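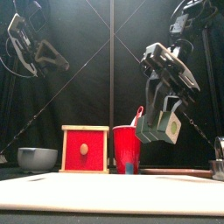 Drudcombe, 2024-04-29

Dear all,

Oratile asked the list for reports from sites where the arms are already standing, so I try to give one from Drudcombe. I write as a person who works at the returns benches, and English is my third language, so please ask if something is unclear.

Oratile Visser wrote:

> Hello everybody,
> At Witdale we have been told that two benches in returns will
> get the Enari cells before December. The presentation was very
> positive and it was also very short. We heard that "no role is
> affected", and then in the same meeting we heard that the roles
> will be described again.
>
> I would like to hear from those who have worked next to the
> arms for some time. What do you do now in a normal shift that
> you did not do before? What did you stop doing? Was the
> training inside working hours? And how are the targets counted
> when the arm makes the mistake?
>
> I am not against the machines. My wrists would be glad of them.
> But I want to go into the next meeting with better questions
> than I had in the last one.
>
> Thank you, Oratile

I answer in your order, Oratile.

What do I do now. Our returns are play sets and kitchen pieces from the hire boxes, all mixed, as you know them from your own benches: cups, bowls, spatulas, blocks, sorter boxes. Before, I stood and sorted for the whole shift, each piece through my hands. Now I prepare the table, the two arms pick, and I take what they leave. I also teach. This is the word Sandhu uses on the forms, and it means that when a new kind of piece comes in, one of us guides the arms through the picking many times until the result is accepted. A wooden block is quickly done. A spatula standing in a cup took us most of a week, for the reason that it leans differently each time and the gripper comes at it from the wrong side.

The teaching is real work and I want to underline this. You concentrate the whole time, and after an hour your eyes are more tired than after a shift of sorting. In the beginning it was written in the plan as "supervision", and supervision at our site has no extra break. We asked for a change and after 3 meetings we got it: two hours of teaching at most, then another task. If you take only one thing from this message to your meeting, take this one. Ask how teaching is called in the plan, and which breaks belong to it.

What did I stop doing. The bending and the reaching, mostly. My shoulder is better, I say it with pleasure. But I also stopped talking with the colleague across the bench — the cell stands where she stood, and she is now in packing. She was not dismissed. There were 9 of us on the early shift in returns and now we are 7, and the 2 others have places elsewhere in the building with the same pay. So "no role is affected" was correct for the pay and not correct for the people. I think both should be in the minutes.
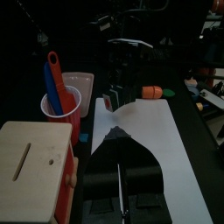 Slots and small holes are still for the hand. The arms can bring a sorter box to the table and they can bring the blocks, but to check that each block belongs to the box and that none is missing, we do it ourselves. The same is valid for flat pieces that lie directly on the surface, which the fingers often push instead of lifting. For some weeks management believed this would be solved by the next update, and so our hand checking was not counted in the daily numbers at all. Please look for this at Witdale. Work that is expected to disappear soon is easily left out of the target, and you do it anyway.

The training. Inside working hours, yes, but only for those who were on shift on the two training days. Part-time colleagues received a document to read at home. We complained, and a second round was given. It was a good training, I must say. The trainer from Enari listened to us and changed the height of the table when we said it was too low for the tall ones.

The targets. Here it is complicated. The cell must handle 2,000 pieces in a week, and the number is for the cell with its person, not for the person. When an arm drops a piece or stops, the time runs further. At first each stop had to be explained by the person on the bench, with a name in the log. Some of us began to help the arm before it failed, only to avoid the writing — this was not safe, and it made the machine look better than it was. Now the log has a stop code and no name. It took one near accident with a hand too close before this was agreed, and I would wish you have it without the accident.

One more point which you did not ask. The cells have cameras, also at the grippers. They are made for looking at the table, but hands come into the pictures, and voices are perhaps recorded too, we did not receive a clear answer. We have in writing that the recordings are used for teaching the arms and not for judging a worker. The storage time is still open. If somebody on the list has a good text for this paragraph, I would be grateful to see it, as our next talk with Sandhu is in December and I would like to bring a finished wording.

About the wrists: ask for rotation also between the cell and the hand benches. Two colleagues who stayed only at the cell have now pain in the neck from looking down in one direction.

I can send the log form and our break rule to anyone who writes to me directly. They are in English, only the headings were translated by me and may sound strange.

With kind regards to everybody at Witdale and the other sites,
returns, early shift, Drudcombe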